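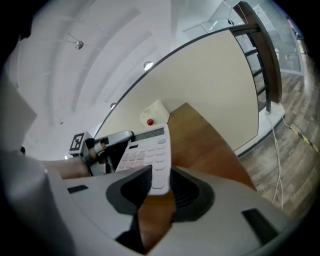
Page last changed: June 22, 2018

Lavoie Household Numbers Project
Second progress report to the Pekow Fund

Hello again from the table by the stairs! The first report was mostly me telling you what we were going to do, so I'm glad this one has some doing in it. I'll go through the sessions, then the calculators (I have a lot to say about the calculators), then the money, and then the things that are running behind.

Where we are

We have held 11 sessions so far. People bring whatever is bothering them — a gas bill, a rent increase, a car loan with a payment that changed — and we sit down and work it out on paper with a desk calculator next to the page. Each person writes down their own numbers and presses their own keys. I was strict about that in the application and I've stayed strict about it, even on evenings when it would be so much faster for me to reach over and do it.

Bills and rent are what come up most. I had planned a whole session on comparing phone plans and only two people wanted it, so we folded it into the one on monthly costs and moved on. Percentages, on the other hand, could fill the rest of the year. One woman had been figuring her tips by halving and guessing for thirty years, and she went home with three restaurant receipts covered in pencil (all correct, I checked them twice).

The calculators

You asked in your last letter why we weren't using phones. Fair question! We did try it, for two sessions. Phones ring, they go dark in the middle of a sum, and on a lot of them you have to turn the thing sideways to find what you want. A plain white desktop calculator just sits there with its number on the display until you're ready to copy it down. The one I like best has rounded keys, nearly all white, with a few in a pale pinkish gray, and it has become the one I teach from.

My one complaint is the display. Dark digits on gray are easy enough to read straight on, but tilt the calculator and they get faint, and then people lean over, and then they misread an 8 as a 6. I'd like to get a few stands to prop them at a better angle. I haven't priced these yet, so please don't count them as a request.

I should also own up that my first plan for the memory keys was too ambitious. I gave a full hour to them and lost the room after ten minutes. We now write the subtotal in the margin and everybody is happier, including me. 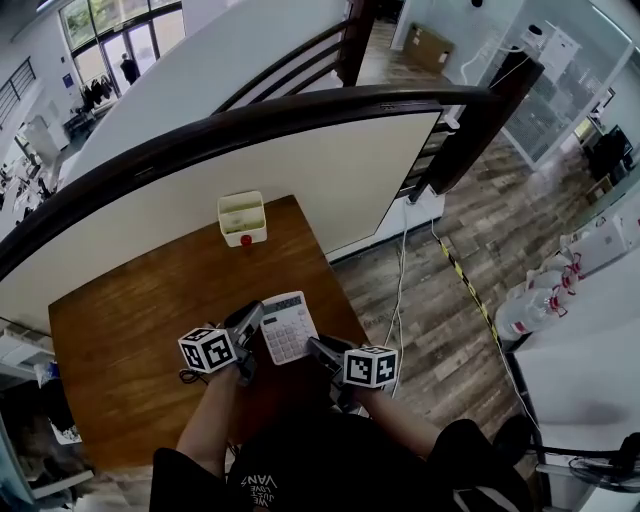
By the project lead, Lavoie Household Numbers Project

The table

We are still working at the wooden table by the curved white partition, with the dark handrail sweeping around behind it. I know the application said we would look for a proper classroom. I looked at two, and both had those little chairs with the folding desk attached, which have no space for a calculator and a bill side by side. The table has good daylight reaching it from the big window and the glass doors, and people seem to relax there in a way they don't in a row of desks. The warm orange-brown top is also kind to white things: put a white calculator on it and you can find it again right away, even in a mess of paper.

So my proposal is to stay put through September and take it up again then. If you would rather we moved, please tell me soon and I'll go back to the classroom list.

Money

The grant was $3,176, and we have spent $2,615 of it. The largest part went to printing. Drukix did 700 worksheets for us, and they came out well apart from the page on interest, where the boxes are too small for anyone's handwriting but mine. They will fix the box size on the next run. The rest went on calculators, pencils, folders, snacks, and the sign-up page, which we keep with Clitex. The receipts are scanned and I'll send them separately (they are in date order this time, I promise).

Behind schedule

The take-home booklet is late. I have a full draft, but the chapter on loans is too long and full of words I wouldn't use out loud, so I'm rewriting it. The large-print worksheets haven't been started. I also owe you the feedback forms from the spring sessions. They're filled in and sitting in a folder, and I need a quiet afternoon to type them up.

Next

Four more sessions are planned before the summer break: two on bills, one on percentages again, by popular demand, and one where people can bring anything at all. I'm a bit nervous about that last one, to tell you the truth. Somebody has already asked if they can bring a mortgage.

If anyone from the Fund would like to come and sit in, please do. Bring a bill and a pencil, and let me know which evening suits you so I can put out another chair.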